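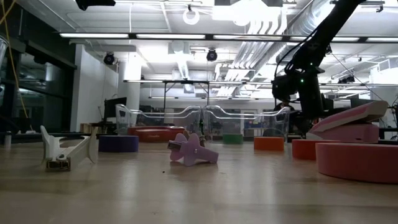

Can a machine tidy up after us yet? (Ferungate Workshop & Home forum)

Search the forum Go Advanced search
Reading time: 4 minutes

Kimutai Kioko
I've been turning this over since June, when my sister asked me (quite seriously, over a pot of tea) whether she should hold off getting a cleaner because there'd be a robot for it soon. I told her to book the cleaner. But then I went home and started wondering if I'd been unfair, because sorting odds and ends into tubs is just the kind of job you see the arms being put to now, and it's a job I loathe!

My own test would be the kitchen drawer. You know the one: sticky tape, clips, a stapler, three dead pens and a key to goodness knows what. If a machine could empty that out, put like with like and leave me the oddments to decide on, I'd clear a shelf for it tomorrow. I run a small frame shop in Kistitlow as well, and the bench there is the same drawer with the lid off. A roll of tape should be a kind sort of thing to pick up, you'd think, being round and firm. A clip is another matter, it's all prongs and loops and it sits any way it likes.

So, are we there yet, or nearly there, or am I going to be sorting my own clips until I'm ninety?

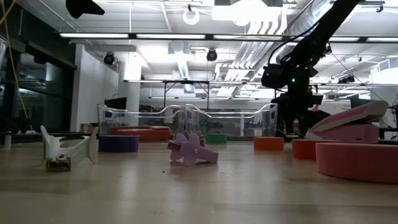
Niilo Manninen
Ninety, I'm afraid, Kimutai. I don't say it to be gloomy. I spent 31 years on a packing floor and we had machines that were marvellous at one carton, the same carton, coming down the same belt. Change the carton and somebody was walking over with a spanner. A house changes the carton every minute of the day. And see-through tubs would worry me too, I misjudge the rim of one myself when the lamp's on it, and I've had a lifetime of practice.

Kyrylo Nazarenko
I have to disagree with Niilo, though I always enjoy his posts. The old packing machines didn't look at anything, they went where they were told. The newer arms work from cameras and are shown a job over and over, and that's a different animal. I'd put a desk clear-up well within reach. Slow, yes! But I don't mind slow if I'm out at the allotment while it's going on. My washing machine takes far longer than I would with a tub and a bar of soap and I've never once stood over it complaining.

Where I'd agree is on anything floppy. Towels, bin bags, a duvet cover with the pillowcase hiding in the corner. I'd not expect that for a good while.

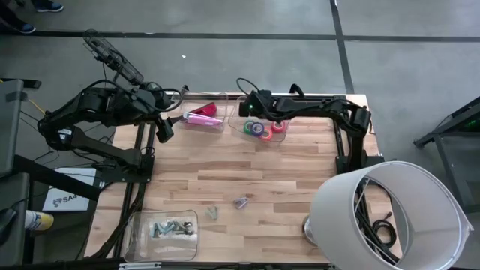 Three bins and two arms, with the hardware in a bin of its own.

Emmanuel Mabula
Can I put in a word for the second arm? Everybody talks about "the robot" as though one hand would do, and then you try opening a jam jar with the other behind your back. I look after the stores at a joinery in Brunville and most of what I do all day needs one hand to steady and one to fetch. Two arms over one table seems right to me, so long as they keep out of each other's way (my nephew and I can't manage that at the same bench).

What I'd really like is brackets and screws sorted by size at the end of a shift. It takes me 12 minutes on a good evening and it's the part I'd hand over gladly. I'm with Kyrylo on the tape and with Niilo on the screws, if that's allowed.

Niilo Manninen
It's allowed. I'll give you both the tape. But Kyrylo, your washing machine doesn't need a frame bolted round it and a good stretch of floor to stand on. Where would it go in my kitchen? I've barely room for the bread bin.

Kyrylo Nazarenko
Fair enough on the space. I'd start with the shop floor then, and let the kitchens wait.
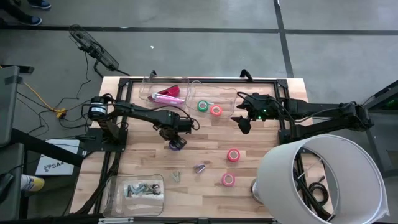

Vendula Kuruc
Forum moderator

Lovely thread, and thank you all for keeping it friendly. I've moved it from General Chat to Tools & Machines, where it should get a few more eyes.

My own view, for what it's worth, is that picking a thing up is only half the chore. The other half is knowing where it lives. My late father's workshop had a tin for everything and none of them had the right label, and he could still lay his hand on a washer in the dark. I could teach a machine "tape goes with tape" quite happily. I'm less sure how I'd teach it that the good scissors are kept behind the clock so the children don't find them.

Kimutai, if your sister is still reading, do tell her the Hrynyshyn thread on finding a cleaner is pinned near the top of Household.

Kimutai Kioko
She is, and she's booked one! Emmanuel, how do you sort your screws at present, trays or jars? I've got jars and I'm thinking of changing.

We use cookies to remember your login and forum settings. Accept Manage choices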